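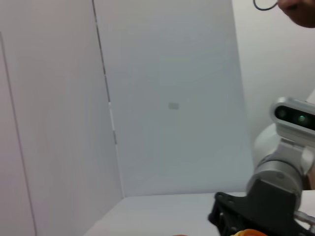
Progress report: two-arm handling of soft goods
Project: Kilico
Prepared by: Heloísa Araújo
For: Cleiton Mendonça, Peixoto program office
Date: 2019-11-28

Summary

Work on the bag handling task stopped for part of this period after a fault in which the arms kept squeezing an item after a stop command. No one was hurt. The cause has been found, a fix is in place on both arms, and trials have started again at reduced speed. We are behind on the trial count and ask to move the second milestone to January.

What happened

During a routine run, both grippers had hold of a small canvas bag and the operator pressed the software stop. The arms stopped moving but the right gripper went on closing. It pushed the bag into the left gripper until the left arm reported an overload and dropped out. The operator then used the hardware stop, which cut power to both arms as it should.

Damage was limited to one fingertip pad and a bent linkage pin on the right gripper. Both were replaced from stock. The bag used in that run was thrown away because a seam had split.

Cause

The stop command goes to the arm controllers first and to the grippers through a separate driver supplied by Birutel. When a gripper was already carrying out a close command, the driver finished that command before it read the stop. With a hard object the force limit would have ended the motion early. A soft bag gives way, so the measured force stayed under the limit while the fingers kept traveling.

We went through the log of 2,279 grasps recorded since the start of the project and found 2 earlier cases with the same pattern. Neither was reported at the time, as the item came out undamaged. From now on any gripper motion after a stop is to be written up, whatever the result.
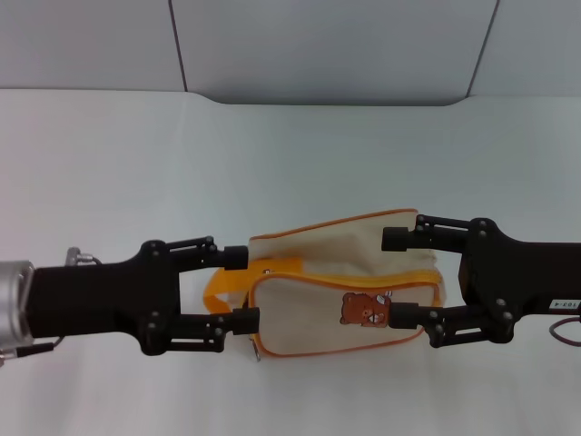
The case that gives the most trouble is still the one where both grippers press on the same bag from opposite sides. Each one sees the force from the other and neither can tell how much of it comes from the fabric. We have set one gripper to hold position while the other adjusts. That has removed the overload in every trial so far, but it makes the grasp slower and we drop more bags during turning.

Actions taken

The gripper driver now checks for a stop between every motion step.
A travel limit has been added for each item type, in addition to the force limit.
Arm speed is held at 30 percent until the retest is complete.
Operators have been told to use the hardware stop first if the arms are in contact with an item.
The stop procedure has been rewritten and is kept at the operator station.

Still open

The travel limits are entered by hand. Someone can load the wrong item type and get the wrong limit. Rarnus has offered a version of the planning software that reads the item type from the task file, but we have not tested it and would not want to change it in the middle of the retest.

We also want an outside check of the stop circuit. The hardware stop worked, but it was last inspected before the grippers were changed.

Schedule and request

The retest calls for 200 grasps on soft items with a stop sent at a random point in each. If it passes, speed goes back up in two steps and the planned trials continue. There is no change to the total budget. The replacement parts and the outside inspection can be paid from the maintenance line.

Please confirm the new milestone date and let us know whether the program office wants to see the retest log before speed is raised.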